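Packing light for a hiking weekend, and why I finally love it

I have packed too much for every trip I have ever taken. Two jackets in case one jacket got lonely, three books, a full-size bottle of shampoo. So when our walking club put the Hastunmont ridge route on the calendar, two nights out with everything on your own back, I decided this was going to be the trip where I changed my ways. And I did! Mostly!

The route goes from the village of Zesden up to the hut at Makhubela, along the top the next day, and then down the far side to Hidadbridge, where there's a bus and (more importantly) a bakery. The high point is 2,060 meters, and the climb on day one is 1,064 meters if you take the woods path. I've done day hikes with more climbing than that, but never with a sleeping bag and dinner hanging off my shoulders.

I started with the bed method, where everything you want to bring goes on the bed first and then has to earn its way into the bag.
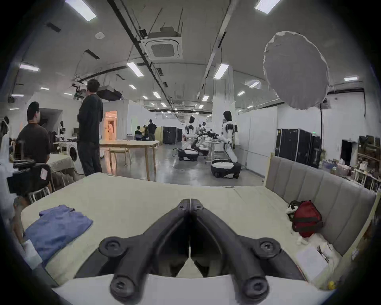

Bongani Moodley

The rule I gave myself was simple: one set of clothes to walk in, one set to sleep in, and one spare shirt. I know people who go lighter than that, and I salute them, but I like a clean shirt on the last morning. It makes me feel like a person again on the bus home.

Socks are where I refuse to cut. Three pairs, all wool. I walk in one, keep one dry for the hut, and the third is there for the day it all goes wrong. On Hastunmont that day was Saturday, when I stepped off a flat rock into a stream I had been admiring for its clear water. It was up to my shin. I was so happy to have that third pair that I told everybody in the group, twice.

Food was the other big one. I used to carry enough for a week, and this time I wrote down each meal and packed exactly that. Oats with dried apple for the mornings, flatbread and hard cheese for lunch, and a lentil thing for dinner that I mixed at home and only had to boil. The lentil thing was great. I put in too much cumin by mistake and I'm going to do it again on purpose. I also carried a bar of dark chocolate that wasn't on the list, and I have no regrets about it.

The woods path deserves a few words, as most guides send you up the gravel road. Please don't take the gravel road! The path starts behind the church in Zesden, crosses a footbridge, and then goes up through beech trees for a couple of hours. It's steep at the start and then it settles into these long, easy zigzags where you can talk and walk at the same time. We came out of the trees at 1,527 meters and the whole valley was just there, with the river shining at the bottom and cowbells going somewhere below us. I sat on my pack and ate half the chocolate.
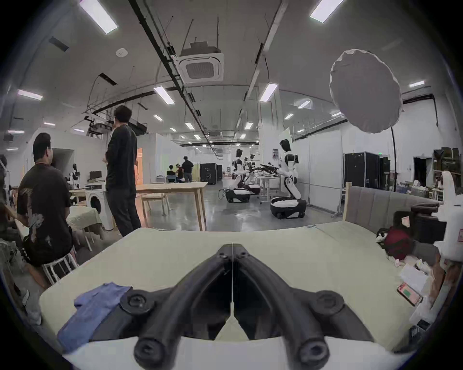 Zesden Walking Club, Weekend Hikes

The hut at Makhubela has no showers and one long table, and I'd go back tomorrow. You bring your own sleeping bag and they give you a mattress and a blanket. There's a stove for boots and wet gloves, and a shelf of old paperbacks with the last pages missing from more of them than you'd expect. We played cards until the lamp went off at ten. I lost every hand and slept like a log.

The ridge itself took us 5 hours with stops. It's never scary, though there's one narrow part with a chain where you'll want both hands free, so put your poles away before you get there. The wind was strong enough that we had to shout, and the light kept changing, gold on one side and nearly purple on the other. I took the spare shirt out and wore it under my jacket up there. It weighs next to nothing and it made a huge difference.

Coming down to Hidadbridge is hard on the knees. Go slow, lengthen your poles a little, and stop before you feel like you have to. The last stretch runs beside an orchard wall, and by then all any of us could talk about was the bakery. It closes at four. We got there at twenty to. They had plum cake left.

I promised a few people I'd write up the packing part properly, so I've put that at the end where it's easy to find.

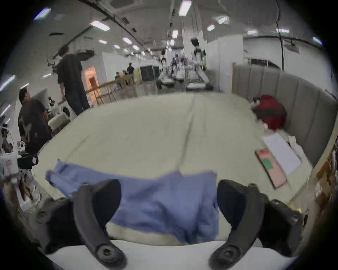

How I fold and pack clothes now

Roll the soft things and fold the stiff ones. Shirts get rolled from the bottom hem up, with the sleeves tucked in first, and they go down the sides of the bag where there are always odd gaps. The sleeping bag goes in at the very bottom. Food sits in the middle, close to your back, and the rain jacket goes right on top, even if the sky is blue when you leave.

Put the sleep clothes in their own plastic bag and tie it shut. Then lift the whole pack, walk up and down the stairs with it a few times, and take one more thing out. For me it was the second book. I still have room to improve, and the club is planning another overnight in the fall, so I'll let you know if I get it down to one book and two pairs of socks (it won't be two pairs of socks).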